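### 3.2 Reheating as a Household Routine

The interviews were planned around dinner, because most earlier work on shared meals starts there. By the end of the first month it was clear that many of the households in Broldale did not eat one dinner. They cooked once and ate several times, in ones and twos, as people came in from work or school. The food was the same for everyone, but the meal was spread across the evening.

We call this pattern staggered eating. A household was coded as staggered if the diary showed the same cooked dish being eaten at two or more times between late afternoon and midnight. Snacks and desserts were left out. So were dishes that were meant to be eaten cold, such as salads and sandwiches, even when they were made for the whole household at once.

The diaries produced 488 usable evening entries. Entries were dropped if the time of eating was missing or if the person keeping the diary had been away for the evening. Households in Denira, the smaller of the two towns, were more likely to leave the time blank on nights when everyone ate together. Several told us later that they thought there was nothing to report on those nights. This means that joint meals in Denira are probably undercounted, and we return to the problem in Section 5.

Three kinds of arrangement came up again and again in the staggered households. In the first, the cook made up plates for the people who were still out and covered them. In the second, the food stayed in its pot and each person took what they wanted. The third was less common: the cook ate last, after serving everyone else in turn, and often reheated the last portion for themselves. Respondents had firm views about which of these was the polite way to do things, and the views did not line up with what they wrote in their diaries.

The covered plate drew the most comment. One respondent in Broldale described it as "a way of saying you were expected." Another, in the same town, disliked it because the portion had been chosen for her. She preferred to find the pot on the stove and take her own share, even if it meant there was less left. Teenagers tended to agree with her. Parents of teenagers mostly did not.

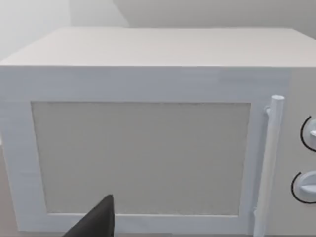 *Figure 4. Microwave oven, front and top.*

*Reading time for this section: 8 minutes*

The position of the microwave in the kitchen mattered more than we had expected when we wrote the interview guide. Where it stood on the main counter, reheating took place in the same spot as cooking, and late eaters often crossed paths with whoever was washing up. Where it had been moved to a pantry shelf or a side table, people reported eating alone more often. We did not record the layout of every kitchen, so this is an observation from the interviews and should not be read as a finding.

Respondents also used the top of the appliance for storage. Bread was the item mentioned most often, followed by mail and school forms. In some homes the top was where notes were left for late eaters, with the cooking time written down or a warning that a certain dish had been promised to someone. These notes were short and sometimes cross. We asked to keep copies, and a few households agreed, but there were too few to analyze by themselves.

### 3.3 Rules About Leftovers

Food that was not eaten by the end of the evening moved into a different category. Nearly all the households had some rule about who could eat it and when, though the rule was seldom stated until we asked. Lunch the next day was the most common use. In homes where only one adult took a packed lunch, that adult was usually understood to have first claim, and other people asked before taking the last of a dish.

Disputes were rare but well remembered. One respondent could recall an argument over a single portion of lamb stew from several years earlier and gave a full account of it -- including what was served instead. Stories of this kind came up more often in joint interviews than in single ones, which suggests that they have become part of how the household talks about itself.

Two of the local programs that helped us find participants had an effect on the sample. Fonow runs low-cost cooking classes in Broldale, and people who came to us through the classes cooked larger batches than the rest of the sample. Yook delivers grocery boxes in both towns. Its customers wrote longer diary entries and were more likely to name each ingredient. We checked whether the main pattern held when each group was left out in turn. It did, although the share of covered plates fell a little without the Fonow group.

Each household was given a diary with space for 90 evenings, and few of them filled it. Entries were fullest in April and fell off after the school year ended, when work hours and bedtimes changed. We had hoped to compare school nights with summer nights, but the summer entries are too thin to support that. The comparison in Section 4 is therefore limited to school nights.

A last point concerns the word "dinner." In the diaries, people used it for the dish and for the time of day. A late eater could write that he had "missed dinner" and, on the next line, that he "had dinner at ten." We kept both uses when we coded the entries and marked them separately. The first almost always referred to company at the table, and the second to the food.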